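The Snack Box Problem

Every kitchen I know has one. Somebody buys a carton of milk, the milk gets drunk, and the carton is too sturdy to throw out. Within a week it's full of crackers. Within a month it has a permanent place on the table and people are calling it storage.

The home organizing business would like you to feel bad about this. I spent part of August reading its catalogs, and the message doesn't change much from one to the next. Larmont sells a lidded "pantry caddy" with a bamboo base. Trundstead has a three-tier snack station that wants its own corner of the counter. Drasano's version comes with a sheet of stickers so you can label a bag of chips "chips." The Drasano set is $499 if you buy the full wall, and the wall is what they photograph.

I borrowed the Larmont and the Trundstead and lived with each for 2 weeks. The Larmont was fine. It held less than I expected, and the lid spent its time leaning against the toaster. The Trundstead looked good until anyone ate something, at which point the top tier was bare and the bottom one was packed with the flavors we don't like. I never got a straight answer on why snacks need tiers.

Then I went back to the cardboard box. It's deep enough to hide the mess, it weighs nothing, and you can tip the whole thing out when you're looking for the one packet that slid underneath. People do tip it out, constantly, which the catalogs treat as a failure. I'm not convinced. A few bags lying on a tablecloth where you can read the fronts is a pretty good way to choose a snack.

The box has its faults. Corrugated board soaks up a spill and never forgives you. The flaps get in the way, so cut them off or tape them down. And it collects strangers: wet wipes, twist ties, a phone charger, the crinkly wrapper from something eaten days ago. A nicer container won't fix that. My borrowed bamboo caddy had a dead battery in it by the second morning.

What does seem to help is dull. Keep the wipes in the box on purpose, next to the snacks, where sticky fingers can find them. Empty it completely before you refill it. Shake out the tablecloth while it's empty. When the bottom goes soft, recycle it and start on the next one, which you will have, assuming you still drink milk.

Manole, a smaller brand, has started selling a plain folding carton in brown board, with no lid and no stickers, and says it ships 1,000 of them a month. I can't check that number. I did order one, and it's a decent box. It is also very close to what the milk comes in, minus the milk, and the shipping took nine days.

I've put crackers in it. The old one is still on the table too, and so far it's the one everybody reaches for.

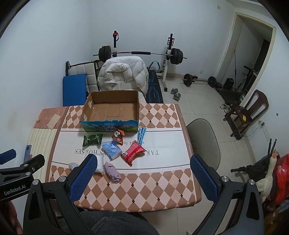 A milk carton box on snack duty, with wet wipes close by.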